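Où vont nos déchets ?

Tu finis ton goûter, tu jettes l'emballage. Pouf, disparu ! Enfin non. Il commence un long voyage. On le suit ?

Étape 1 : la poubelle de la maison
Tout part de là. Dans la cuisine, la salle de bain, ta chambre (si si). Beaucoup de familles ont plusieurs bacs : un pour le tri, un pour les épluchures, un pour le reste. Attention, les couleurs changent d'une ville à l'autre. Demande à un adulte ou regarde l'autocollant sur le couvercle.

Étape 2 : le camion
Il passe tôt, souvent quand tu dors encore. Une grosse plaque pousse et écrase les sacs pour gagner de la place. C'est ce qui fait tout ce bruit !

Étape 3 : le centre de tri
Bouteilles, boites et cartons arrivent en vrac sur un tapis roulant. Un gros aimant attrape l'acier. L'aluminium, lui, n'est pas attiré par l'aimant, il faut une autre machine pour le faire sauter du tapis. Des personnes vérifient à la fin, avec des gants épais.

Étape 4 : une nouvelle vie
Le verre est cassé, fondu, puis redevient du verre. On peut recommencer très souvent. Le papier est mélangé à de l'eau, ça fait une sorte de bouillie, et hop, du carton. Le plastique c'est plus compliqué, il en existe plein de sortes et toutes ne se recyclent pas.

Et le reste ?
Mouchoirs sales, vieilles éponges, petits trucs cassés... Souvent c'est brûlé dans un incinérateur. La chaleur peut servir à chauffer des immeubles. Ou alors c'est enfoui sous terre, dans une décharge. Et là, ça peut rester très très longtemps.

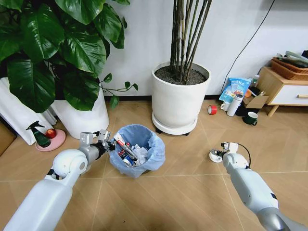 Une petite poubelle avec son sac bleu clair.

À toi de jouer !
La classe de Yaqin Feng a pesé ses déchets de cantine pendant tout le mois de janvier. Résultat : 157 kilos. Le mois suivant, chacun a pris seulement ce qu'il pouvait manger : 100 kilos. Pas mal !

Essaie chez toi. Une gourde à la place des petites bouteilles, les deux cotés de la feuille pour dessiner, un jouet réparé avant d'en vouloir un autre.

Mots difficiles
Incinérateur : grand four où on brûle les déchets.
Décharge : terrain où on les enterre.
Compost : terre faite avec des épluchures, grâce aux vers et aux microbes.

Texte : Chenxi Peng, 29/4/20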